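## Getting the smell out of plastic storage tubs

I love a good clear tub, and I have far too many of them! The trouble is that they hang on to whatever they held last – onions, dog food, mothballs, you name it.

My favorite cure is baking soda. Make a paste with a little warm water, rub it over the inside with a soft cloth, and leave it for an hour before rinsing. Corners matter most, so go at them with an old toothbrush (Fenna Brouwer swears by a bottle brush, and her tubs do smell wonderful).

Still a bit whiffy? Crumple up some newspaper, pack the tub full, snap the lid on and forget about it overnight. It works on lunch boxes too!

Don't skip the lid. Wash the groove with hot soapy water and dry it completely before you put anything away. For latches that have gone stiff, try a drop of dish soap on the hinge and work it back and forth. 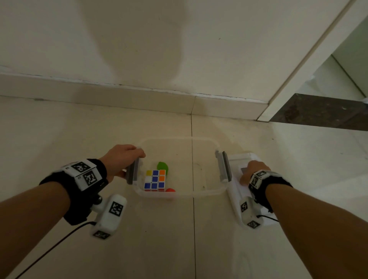
*Clear tub with gray latches, white lid off.*

Store tubs with the lids resting loosely on top – a little air keeps them fresh until the next big sort-out.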